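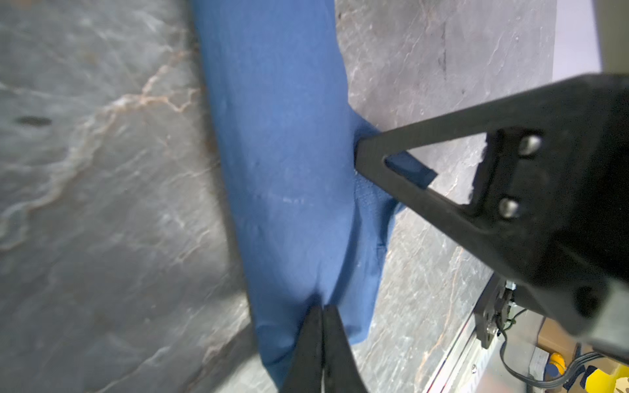 Blue cloth, a little wrinkled.

Tulten folding drying rack, review, 2023-08-30

I bought this rack in May from the Calport shop, for 45 dollars. My apartment has no balcony, so all the laundry dries in the hallway. The rack opens easily and it has 4 levels. Shirts and towels are fine on it. Heavy pants are a problem — the top bars bend in the middle, and I must put them near the sides.

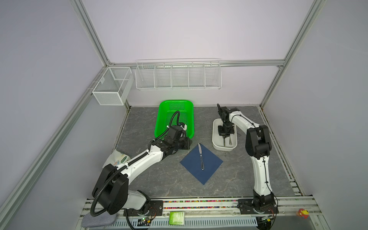
The feet are the weak part of the Tulten. One rubber cap fell off after two weeks, and Clatano, the seller, sent me a new one without asking questions. Under the lowest level there is space for a plastic basket, and I would choose a bright green one like in the photo, to see it in my dark hallway. My neighbor Zulmira Lobo has the Mendes rack. It is stronger, but also over 2 times heavier.

I give it 4 stars. I would buy it again for light clothes.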